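Guides > Lettings > Checklists > Between-guest check

Search checklists Search Clear

Between-guest safety check - Dremer Cottage and the annexe

Done Saturday, started straight after checkout. Sheet runs outside to inside, same order as last time. OK means looked at and fine. ACT means somebody has to do something. Comments are mine, typed up off the clipboard so excuse the spelling.

OUTSIDE

1. Path and steps from the lane - ACT
Third step rocking again. Mortar gone at the left corner. Guests with cases will find it before we do. Wedge is in for now, needs doing properly before next arrivals.

2. Handrail - OK
Solid. Bit of flaking paint, leave till spring.

3. Outside light - OK
Comes on with the sensor. Slow to go off but fine.

4. Bins and gate - ACT
Gate latch sticks, have to lift and shove. Oil didnt help. Recycling box had glass on top of the lid, cleared it.

5. Key safe - OK
Code changed to 934 plus the usual letter. Old code no longer works, tried it twice.

HALL AND STAIRS

6. Smoke alarm, hall - OK
Pressed, loud.

7. Smoke alarm, landing - ACT
Weak sound. New battery in and still weak. Replace the unit, don't mess about with another battery. Spare is in the Tan cupboard (the brown one by the meter, not the one upstairs).

8. Stair carpet - OK
Rod on step 7 was loose, screwed back down.

9. Electric meter and fuse board - OK
Test button on the trip switch works. Cover closes. Coats had been piled against it, moved them to the hooks.

10. Way out - OK
Front door opens from inside without a key. Back door same. Fire notice still on the wall but faded, print a fresh one.

SITTING ROOM

11. Log burner - OK
Glass cleaned, ash out to the metal bucket, lid on. Rope seal good. Sweep's certificate in the folder, runs out in March so book it.

12. Carbon monoxide alarm - OK
Tested. On the shelf where it should be this time.

13. Blind cords - ACT
Cleat on the left window has come off the wall. Cord hanging low. Tied it up out of reach, needs a new cleat and a proper plug in the wall. Do this one first if there's a family coming.

14. Extension leads - OK
One only. The white cube adaptor has gone to the shed and should stay there.

BATHROOM

15. Hot water - OK
Hot at the tap but not scalding. Ran the shower for a few minutes as it had been a quiet fortnight.

16. Bath mat - ACT
Suckers perished. Bin and buy new.

17. Window catch - OK
Stiff. Opens.

KITCHEN AND ANNEXE

18. Cooker - OK
Rings all light first go. Hose behind looks sound. Trarninard plate is on the back if anyone needs the model, part number ends 667.

19. Fire blanket - OK
On its hook, tapes hanging free.

20. Kettle and toaster - OK
Crumb tray was full. Leads not frayed.

21. Mini fridge, annexe - OK
White one. Door open for the check, anything in a tub looked at and opened food thrown out whatever the date says. Reset the dial to 3 and wipe the seal each time - it gets forgotten.
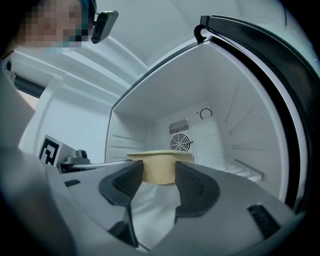 22. Under the sink - ACT
Drain cleaner left at floor level. Moved to top shelf. Want a child catch on this door, same type as the Rodness flat has.

23. Floor - OK
Tile by the back door lifting slightly at one edge. Not a trip yet. Look again next time.

TO DO BEFORE NEXT ARRIVALS
- blind cord cleat
- landing alarm
- third step
- bath mat
- child catch
- gate latch, if time
- print fire notice

Sheet goes in the green folder, not on top of the microwave please. Next check after the midweek stay.

Filed under: Holiday lets, Safety checks, Changeover day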